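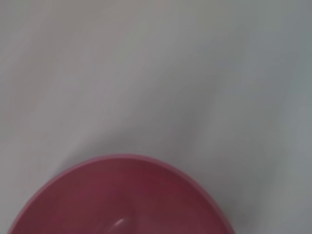
Changes to the Prarberg lunch club from the new year

Notice dated 30/12/2025

The lunch club moves from the Clotska Road hall to the ground floor of Ibarra House at the start of January. It will still run on Tuesdays and Fridays, and doors will still open at 11. Food is served from noon and the kitchen closes at half past one.

Ibarra House has a smaller dining room than the old hall. We can seat 30 people at one sitting, so on busy days there will be two sittings. Please say which you would prefer when you book. If you don't say, we will put you down for the first.

The price of a main course and a hot drink stays the same until April. Soup on its own is 95p, with bread. Pudding is charged separately and can be paid for on the day. We take cash and cards, but please bring coins if you can, as the card reader has a poor signal at that end of the building.

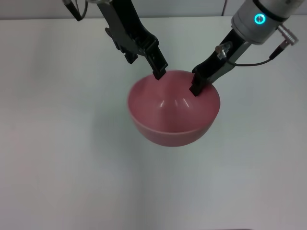
Bookings close at four o'clock on the day before. Anyone who turns up without a booking will be fed if there is food left, but we can't promise a choice. If you need to cancel, ring the office or leave a message on the machine. Messages are checked first thing in the morning.

The menu has been shortened for the winter. There will be one meat dish and one without, and a soup that changes each time. Leek and potato was the clear favourite in the autumn and will come round more often. The fish pie is coming off for now, mainly on cost. Several members asked for smaller portions, and these can now be ordered at the same price, with the rest packed to take home if you bring a box with a lid.

Tell us about allergies when you book, even if you have told us before. The old card file did not survive the move in good order and we are starting a new one.

Getting there: the number 3 bus stops outside Ibarra House. The stop is on the far side of the road if you are coming from the station, and there is a crossing by the chemist. Parking is in Tiler Street, free for two hours. The side door has a ramp and is nearer to the dining room than the front steps. 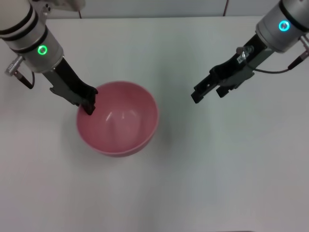
A pink bowl on a white tabletop.

We still have some pans and serving dishes left at Clotska Road. If one of them is yours, please collect it before the middle of January, when the keys go back. Anything left after that will go to the charity shop.

Members' cards for last year will be accepted until the new ones are printed.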